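About Laresel

Laresel sells dish racks, drainers and small kitchen organizers, new and secondhand. Our shop and workroom are on Pavliuk Street in Kanport. We opened in September with one shelf of racks and a counter. We now have the unit next door as well, and most of the sorting and packing is done there.

Many of our customers live in rentals or older houses with little counter space and no dishwasher. They need a rack that fits next to the sink, holds a day's dishes and comes apart for cleaning. We carry racks in 7 sizes and will measure any of them for you over the phone. 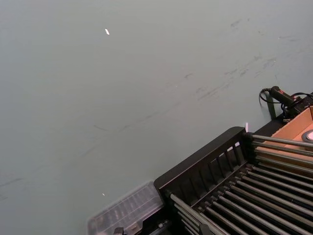
Secondhand racks come to us from house moves, closing restaurants and people who bought the wrong size. We take them in any color. Each one is set out on a table and looked over before it gets a price. We look at the ends first, where the rods go into the plastic, then at the feet. Black racks like the one with the slotted front panel and the close-set metal rods take longer to check, as there are more places for limescale to collect. The tabletops get scuffed from all the handling and we leave them that way. A rack with a bent rod is straightened if it can be. A rack with a cracked end piece is used for parts.

Cleaning is done by hand with warm water, dish soap and a bottle brush. For scale we use white vinegar. We do not repaint or recoat anything.

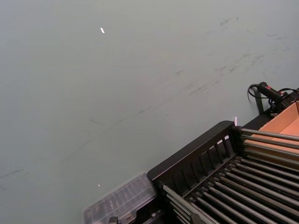
Small parts are the other half of the work. Feet, clips and end caps go missing in moves, and we keep a stock of them in lidded boxes, sorted by fit. The parts drawer list currently runs to 981 entries. If you have lost a foot or a clip, bring in one of the others from the same rack and we will try to match it. Cutlery cups and drip trays are sold separately.

Our own line of cleaning brushes is called Boster. There are 2 of them, a narrow one for slots and a wider one for trays.

Orders are packed in cardboard boxes, reused where they are sound. We fold newspaper between the rods and the box wall and tape the bottom seam twice. Please keep the box for a few days in case the rack doesn't fit your counter.
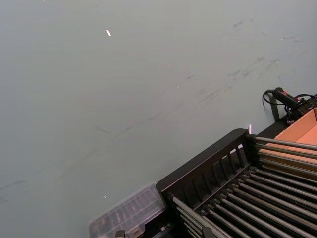
Returns and trade-ins

Racks can be returned within the month if they have not been used. For a trade-in, wash the rack, bring every piece you have, and we will take the value off your next purchase. We accept racks with missing parts at a lower price. On 2/22/25 we sold our rack number 500, and that one was a trade-in too.
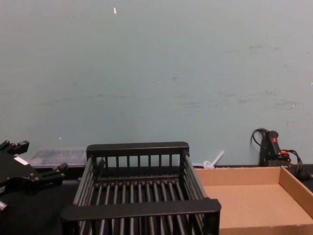

Yaroslav Antoniuk wrote to us that his rack had been missing a foot for years and stood on a folded cloth. He brought in one of the good feet, we found a match in the drawer, and he says the rack sits level now. He would like us to stock wider drip trays, and we have ordered a few to try.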